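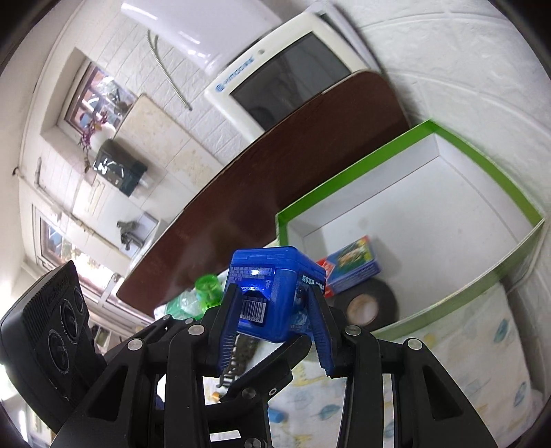

3.2 Setup and Upkeep of the Hand-Held Gripper

All demonstrations in this study were recorded with one type of tool, a two-finger hand-held gripper that we call the Hunosari. Three units were in service. They share the same linkage plates, the same finger pads and the same camera mount, so parts can be moved from one unit to another. Since the robot arm at Bistden carries a copy of the same fingers, any play or wear in the hand-held tool ends up as an error in the data the arm is trained on. This section describes how a unit is assembled, how it is checked before a session, and what was replaced over the course of the work.

3.2.1 Linkage and pivot screws

The fingers are driven by flat black plates that turn on silver pivot screws, visible across the top of the tool in Figure 2. The screws do two jobs. They hold the plates together, and they set how freely the plates turn. A screw that is too tight makes the finger lag when the operator lets go of the trigger. A screw that is too loose lets the finger tip move sideways under load, and the recorded opening width no longer matches the real one.

We tightened each screw until the joint just began to drag and then backed it off by a small amount, working from the handle toward the fingers. A drop of removable thread lock was applied on the last pass. Early units were built without thread lock, and their upper screws worked loose within a few sessions. After the change, the screws were checked every 1000 closures and most did not need to be touched. The closure count is taken from the trigger sensor, so no separate log was kept.

Frida Østergaard built the first unit and wrote the assembly sheet used for the other two. Her sheet calls for all plates to be laid out in order before any screw goes in. The left and right plates look alike but are not the same part, and a swapped pair closes with one finger ahead of the other. We had this happen once. It showed up as a steady drift of the held object toward one side and took most of an afternoon to trace.

3.2.2 Finger pads

Each finger ends in a blue ribbed pad that presses against the object. The pads are the part that wears fastest. They come as molded strips from Baldursdóttir and slide onto the finger from the tip, where a small lip keeps them in place.

Pads were wiped with a damp lint-free cloth before each session and left to dry in the open air. We tried alcohol wipes at first, but the surface turned hard and started to slip on smooth plastic. A pad was replaced when any rib had worn flat or when its edge had begun to lift. Both pads on a tool were always changed together – a new pad paired with an old one gives uneven grip, and light objects tend to turn in the fingers.

The test object for a pad change is a small plastic box with flat sides. The operator closes the fingers on it, lifts it clear of the table, tilts the tool to both sides and puts the box back down. A pair of pads passes when the box stays put through 20 lifts in a row. Loose objects may be left on the table during this check, as they are during recording, so that the operator does not get used to lifting from a bare surface. Figure 3 shows the fingers closed on a box of this kind.

3.2.3 Camera module

A black camera module sits beside the gripper on the left. Its position relative to the fingers has to stay fixed, because the calibration is only valid for one placement. The bracket has slotted holes, which made the first alignment easy but also allowed the module to shift when the tool was set down hard. Halfdan Zoëga added a stop behind the bracket, and the slots are now used only during setup.

Calibration was repeated after any work on the bracket, and after a drop of any height, even when nothing looked wrong. If the measured finger tip position was off by more than 2 mm, the bracket was reseated and the procedure started over. A smaller error was corrected in software using the Amar calibration package. The lenses were cleaned with a dry blower before each session and with a cloth only when a smear was visible in the recording.

Lighting needs some care too. Many of our recording places have windows on one side, and daylight changes during a long session. We fixed the exposure at the start and checked it again at each break. In rooms with a glossy tabletop, the operator also looked for glare in the preview before the first recording.

Figure 3. Hand-held gripper with both ribbed pads closed on a blue plastic container. The three-lens camera module is mounted on the left side of the tool.

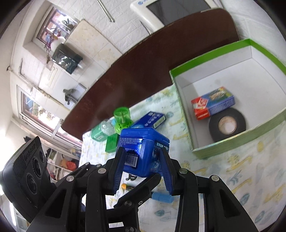

3.2.4 Repairs during the study

Few parts failed outright. The trigger return spring broke on one unit in May and was replaced with a slightly stiffer one. Qistina Pattinasarany compared recordings made before and after the change and found that operators opened the fingers faster with the new spring. We then fitted the same spring to the other units so that all later recordings would match.

A finger plate on the second unit was bent when the tool fell from a bench. The plate could be pressed flat again, but the joint next to it stayed rough, and we changed both the plate and its screw. Recordings made between the last good check and the repair were left out of the training set. The same rule was applied whenever a unit failed the pad test or the calibration check.

Spare pads, screws and one set of plates traveled with each unit in its case, together with a printed copy of the assembly sheet.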